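FOR IMMEDIATE RELEASE

June 25, 2021

CLORKSTEAD LAUNDRY OPENS SECOND SHOP IN FLIRKVILLE, ADDS DELICATES COUNTER AND FREE MENDING NIGHTS

FLIRKVILLE – Clorkstead Laundry opens its second shop this month in the old Kanagaratnam shoe store on the corner of Mill and Second. Doors open 7 a.m. Coffee on. First wash free for anyone who walks in with a basket on opening day, one load per household please.

The new shop has everything the original has, plus a staffed counter for delicates, a folding room with real daylight, and a long back room for classes. Self-service machines run seven days. Drop-off is Monday through Saturday schedule, see hours at the end.

"People have been driving over from Flirkville with their comforters in the back seat for years," said owner Joyce Kioko. "They kept asking when we were coming to them. OK. We're coming."

Kioko started Clorkstead Laundry with a single row of used washers and a card table. She signed the Flirkville lease in May. The building had been empty a good while and needed a new floor drain, new wiring and a lot of paint. The sign out front was kept. It still says Kanagaratnam Shoes on the side facing the alley, and it's going to stay that way, the family asked nicely and we like it.

The delicates counter

This is the part we get the most calls about. Bras, silk, knitwear, lace, swimsuits, baby things, anything with a label that makes you nervous. Bring it to the counter, not the machines. Each order is sorted by hand, stains get marked, and small items go in mesh bags before they go anywhere near a drum. Cold water unless you tell us otherwise. Nothing from this counter goes in a hot dryer. Flat dry or hang dry only.

Turnaround is 2 days. Sweaters can take longer in wet weather, we'll call you.

Running the counter is Sewwandi Sivakumar, who came over from the first shop. She'd like it known that most of the ruined clothes she sees were ruined by the hook on a bra. Close the hooks. Zip the zippers. Turn jeans inside out. If you wash at home, a zippered bag for anything with straps, and don't stuff it full – things need room to move or the soap stays in.
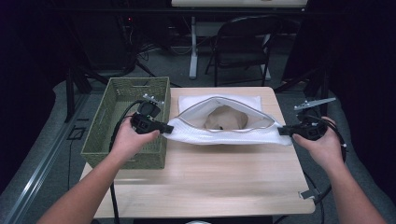 Prices at the counter are by the piece and are posted on the wall and on the website. Bags are for sale at the register too, small and large, with a discount if you buy them with an order. We don't take leather, suede or fur. Wedding dresses by appointment, please call first as we only have the one tall rail.

Catness line now stocked

Both shops will carry the Catness range of unscented soap, wool wash and stain bars. Catness is made in Clorkstead by Marina Makris, in a unit behind the feed store, and until now you could only get it from her table at the growers market. Refills are sold by weight. Bring your own jar, clean and dry, or buy one from us.

"I wanted a soap that didn't smell like a candle shop," said Makris. "My own kids get rashes from the strong stuff. I made it for them and then the neighbors wanted it."

Makris will be in the Flirkville shop on opening day from 10 to noon with samples and will take a look at stains if you bring them along. No promises on old ink.

Free mending nights

Starting the week after opening, the back room hosts a free mending night twice a month. Buttons, hems, small holes, popped seams, zipper pulls. Needles, thread and lamps provided. Come with the thing you keep putting back in the closet. Tharushi Haque leads it, she has taught sewing at the Flirkville night school and does alterations out of her home. There are 4 sewing machines, first come first served, and plenty of chairs for hand sewing.

Kids welcome with an adult. Under tens can do buttons and patches but not the machines. No sign-up needed. If the room gets too full we will add a second session on the same night, so don't be put off by a line.

"Everybody says they can't sew," said Haque. "Then they sit down and do a button and it holds and they go looking for what else is in the bag. You don't need to be good at it."

Bring clean clothes please. You are in a laundry after all.

Water and heat

The Flirkville shop was fitted with newer front-load washers, which use less water per load then the top loaders at the first shop. Rinse water heat is recovered and goes back to warm the incoming supply. Full cost of the renovation and fit-out was paid from savings and a small business loan from a local lender. The shop floor is 1855 square feet, the back room and folding room are on top of that.

There are two extra large machines at the rear for comforters, sleeping bags and dog beds. Dog beds: shake them out first. Outside. A sign will be up.

The entrance is level with the sidewalk and the aisles are wide enough for a wheelchair or a double stroller. Card readers on every washer and dryer take coins as well. Change machine by the door.

Pickup route

A pickup and delivery route will cover Flirkville and the east side of Clorkstead. Orders in by 8 a.m. go out on the afternoon van the next day. Leave your bag on the porch with the tag tied on, tags come with your first order. The driver is Anoma Selvanayagam, who already does the Clorkstead run and knows most of the dogs.

Customers over 65 and anyone home after surgery get free pickup at both shops. Just say so on the phone, no paperwork.

Hiring

We are hiring for the Flirkville shop. Part time attendants, mornings and evenings, and one full time presser. Experience is nice for the presser job, not needed for the others, we train. Ask for an aplication at either counter.

Hours

Self-service: 7 a.m. to 10 p.m. daily, last wash at 8:45
Delicates counter and drop-off: 8 a.m. to 6 p.m., closed Sundays
Mending night: 6:30 to 8:30 p.m., dates on the door and the website

The first shop keeps its regular hours and is not closing. We've been asked that a lot. Not closing.

Media contact

Joyce Kioko, owner
Clorkstead Laundry
Phone extension 2925, mornings are best
Interviews and shop visits before opening day welcome – please call ahead, the front door sticks and we have to let you in by the side.

###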